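Progress report to the Wititz Fund
Plomine Community Orchard and Kitchen Garden
Wed 24 March

Dear Delia Sepúlveda,

Thank you for your kind note after the last report, and for being so patient over this one, which I had hoped to have with you before the clocks changed. It has been a long, wet winter at Plomine and a good deal of our time has gone on mud. All the same there is plenty to tell you, and most of it is cheerful.

The planting first, as I know it is what you were keenest to hear about. The old cricket field hedge is now properly laid along its whole northern side, and behind it we have put in the plums and the first of the damsons. The apples were held back at the nursery by the frost and came a fortnight late, in the middle of a week when half our regulars were down with the same cold, so they spent longer heeled in by the shed than any of us liked. They are all in their final places now, staked and guarded. Two of the Retamal pears look rather sorry for themselves and I would not like to promise they will pull through. The nursery has said it will replace them in the autumn if they don't, and I have that in writing.

Drainage has been the headache. You may remember that the bottom corner, down by the lane, was wet when you visited, and we had put it down to a bad week. It was more than that. Domingo Godoy dug a trial hole there after Christmas and found the old clay pipe crushed flat where the tractors used to turn. We have relaid that stretch and dug a shallow ditch alongside it, which fills nicely after rain and has already drawn in a pair of ducks (not in the plan, but very welcome). The work came to £840 against the £800 we had set aside for it, and the extra has come out of our own plant sale money, so there is no call on the grant.
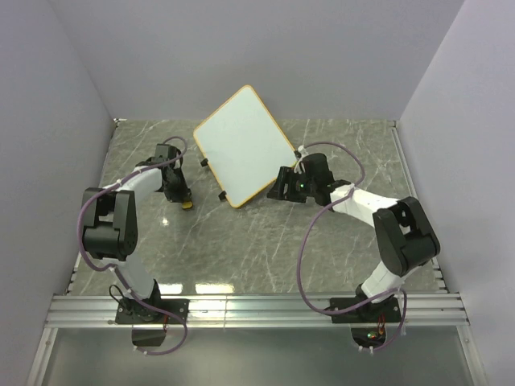

The Tuesday pruning mornings have carried on right through the bad weather, and I am pleased to say that they now have more or less a life of their own. We had expected to run five this winter and ended up running eight, simply on account of people asking for another. Several who came along in November swearing they would never be trusted with a saw are now showing the newcomers where to make the cut, and there is a fair amount of good-natured argument over how open the middle of a tree ought to be. Soup afterwards has become a fixture. I suspect one or two come chiefly for that, and they are as welcome as anybody.

Less happily, the school visits are behind. Wako Primary had to cancel both of its dates, the first for want of a coach and the second when the lane flooded, and I did not feel we could press them. Their new dates are in April, when there should be blossom for the children to look at, and the head has asked whether the older class might sow a bed of beans and come back to pick them. I said yes on the spot and will find the bed somehow.

Between now and the summer we mean to finish the gravel path as far as the gate, so that wheelchairs and pushchairs can get round without a struggle, and to put up the second compost bay. I would also like to have a word with you about the water butts. We had budgeted for new ones, but a neighbouring farm has offered us its old tanks for nothing, and if you are happy for us to do so we would sooner spend that line on a decent bench or two under the plums. Please do say if it would need a formal request and I will write one.

The receipts are in the usual folder, with the nursery's letter on top. Do come and see us when the ground has dried out a little. Bring boots anyway.

With warm wishes from all of us at Plomine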